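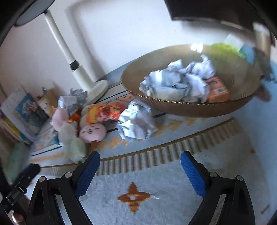 Materials and Making – Ages 8 to 11

How Threads Turn Into Patterns

By Rocío Yupanqui

Cloth is made from thread, and most cloth is made by weaving. Weaving uses two sets of threads that cross each other. The threads that run the long way are called the warp. The threads that run from side to side are called the weft.

The warp goes on first. It is stretched tight on a frame called a loom. A small loom for a scarf might hold 231 warp threads. A loom for a wide cloth might hold 653 or many more. The tighter the warp, the more even the cloth will be.

Over and under

The simplest weave is called plain weave. The weft goes over one warp thread, under the next, over the next, and so on to the edge. On the way back it does the opposite. Each warp thread it went over the first time, it now goes under. This locks the threads together.

Doing this by hand is slow. Most looms have a part that lifts every second warp thread at once. The gap that opens is called the shed. The weaver passes the weft through the shed in one move, then presses it down against the rows already made.

Where the pattern comes from

There are two main ways to get a pattern.

1. Change the color. If the weft changes from brown to white every few rows, the cloth has stripes across it. If the warp changes color as well, the cloth has checks.

2. Change the order. If the weft goes over two threads and under two, and each row starts one thread further along, slanted lines appear. This weave is called twill. Most jeans are made of it.

Triangles and diamonds come from small steps. Suppose a shape is 11 threads wide in the bottom row. The next row is nine threads wide, then seven, then five, then three, then one. The sides of the triangle are really tiny stairs. From a distance the eye joins the stairs into a straight line. A diamond is two of these triangles, one of them upside down, with their wide sides together.

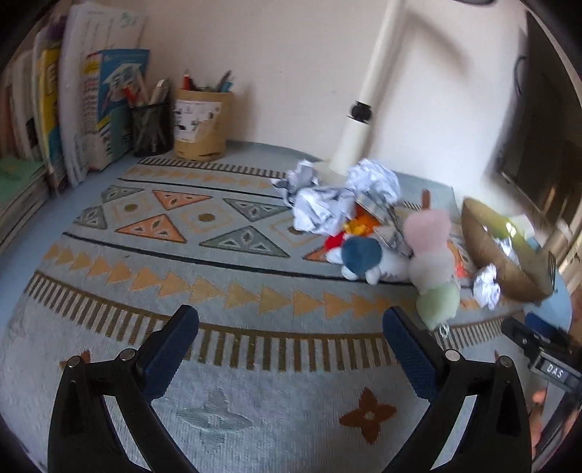
Tablecloth with triangles, diamonds and short stripes.

Repeats

The part of a pattern that is used again and again is called the repeat. To find it, pick one shape and move your finger along the cloth until the same shape comes up again, facing the same way. Everything between the two points is one repeat. A weaver only has to plan one repeat on squared paper. The rest of the band is a copy.

Printing is different. A printed pattern is put on after the cloth is made. Turn over a corner and look at the back. If the back is much paler than the front, the pattern was probably printed.

Try it on paper

Cut slits in a sheet of card to make the warp – stop before the edge so the strips stay joined. Weave paper strips in a second color over and under. Then try over two, under two, starting one strip further along in each row.

Words to know

Loom: a frame that holds the warp tight.
Shed: the gap the weft passes through.
Repeat: the part of a pattern that is copied.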